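Ourler une couverture en polaire à la main, tout doucement

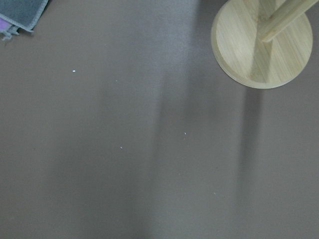

Curnavel, jeudi 16 février

Il y a des soirées où l'on n'a pas envie de sortir la machine, et c'est très bien comme ça ! Un ourlet à la main demande un peu de patience, une bonne lampe et, si vous êtes comme moi, une grande théière à portée de bras (mais pas trop près du tissu, je parle d'expérience).

Pour une petite couverture de 90 cm de côté, commencez par égaliser les bords aux ciseaux bien aiguisés. La polaire ne s'effiloche presque pas, vous pouvez donc vous contenter d'un seul repli de deux centimètres. Épinglez tous les cinq centimètres, en commençant par les angles.

Prenez ensuite un fil polyester assorti, ou franchement plus clair si vous aimez que la couture se voie, et piquez au point de feston, de gauche à droite, sans jamais tirer trop fort : la polaire se fronce pour un rien. Aux angles, je fais trois points dans le même trou, en éventail. C'est ma belle-mère qui m'a montré cela un mois de novembre, et je n'ai plus changé.

Arrêtez le fil sur l'envers par deux petits points, puis glissez le bout dans l'épaisseur avant de couper. Lavez à 30 degrés, sans adoucissant.

Contact | © Atelier Skerwood | Retour en haut de page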